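Okay, slide four. This is the kitchen task we teach by remote control. It runs in simulation, so a bad demo costs us only time.

Mention Oda Kristiansen's setup at Gourlay first. 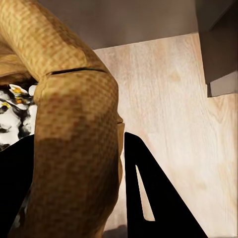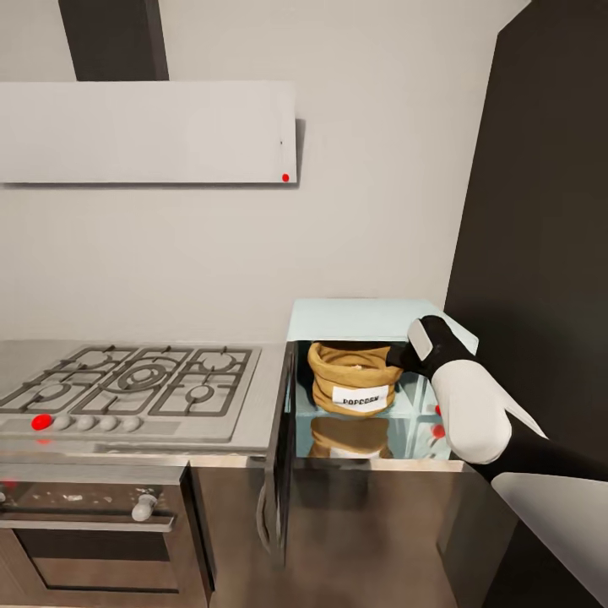
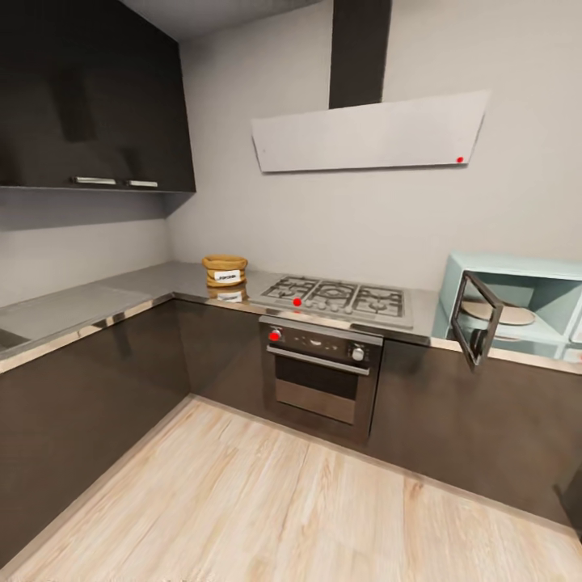

Simulation renders: Gøran Moen, Nenesska project

Point at the middle one. The gripper is at the POPCORN sack. Ask the room where they would grab it.

New operators rush the grasp. Tell them to stop short, check a second view, then close.

We kept 1,470 demos out of 2,605. Say why: long pauses and regrasps went in the reject pile.

Hand guiding comes on the next slide. Leave the comparison for that.

If short on time, skip to Estrella's chart.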